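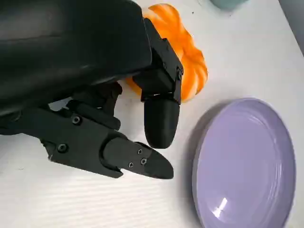 Speaker notes, the table talk (Folcombe evening session)

OK, start slow, people will still be finding seats. Say hi, say I'm the one who picked the tables at Dunstan and yes, I know, they're white.

Ask for hands: who has a work table at home that used to be the dining table? Wait for the laugh. Mine was, for 2 years!

Then the money bit. We paid 183 dollars a table from Anitz, delivered, and I'd budgeted for more (pause here, the folks from Jaltley will want to write that down). The legs came separately and I still have a bag of bolts in my car.

Why white. I wanted to drop a small black screw and find it again. I'd worked on dark wood for years and spent half my life patting the surface with my palm. Tell the washer story if there's time, skip it if we started late.

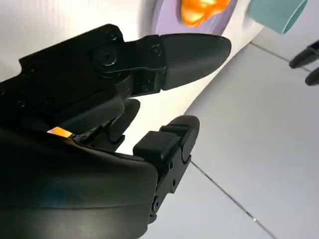
Page last changed: June, 4:40 pm

Glare. Somebody always asks, so get in first. White throws the light right back at you, and I got headaches the first month. We moved the lamps to the side and that helped me a lot, your room may be different.

Cleaning: damp cloth, dry cloth, go home. Pencil comes off. Marker, well, ask me later.

Height is where I get bossy. Ours sit at 75 centimeters and I'd go higher if I were buying again, my back says so. Show of hands on standing versus sitting, then questions. Remember to repeat each question into the mic.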